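Grillach

Grillach is a small hill town known for its covered market street and for the old salt road that passes through it.
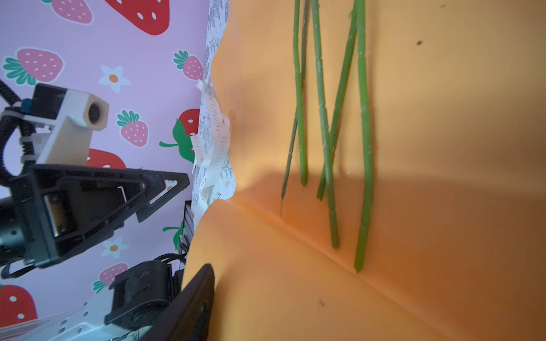

The town stands on a ridge above the Tian, a shallow river that is dry for part of the summer. It lies 238 meters above sea level and is reached by a single paved road from Skundura, the nearest railroad stop. A footpath follows the river and joins the road below the lower gate.

History

The settlement began as a resting place for mule drivers carrying salt inland. A toll house was built at the lower gate, and the market street grew up behind it. Its arcades were added in stages, which explains the uneven height of the arches. Trade fell away once the railroad reached Skundura, and many families moved down to the valley.

Sights

The Church of the Ferrymen has a striped stone front and a separate bell tower. Its side door is normally the one in use. The toll house is now a local museum with more than 500 objects, mostly scales, weights and harness fittings. The labels were rewritten by the local historian Liên Trịnh, who also wrote a short guide to the arcades.

The Zarkthorpe steps, a stairway of 50 stone treads, link the market street to the upper square. They are steep and have a handrail on one side only.

Visiting

Two buses a day run from Skundura, with fewer in winter. Cars must be left outside the lower gate. The salt fair takes place in October, when the arcades are filled with stalls and rooms are hard to find. Sang Bùi's walking map of the ridge is sold at the museum desk.

Page last updated 04/05/2025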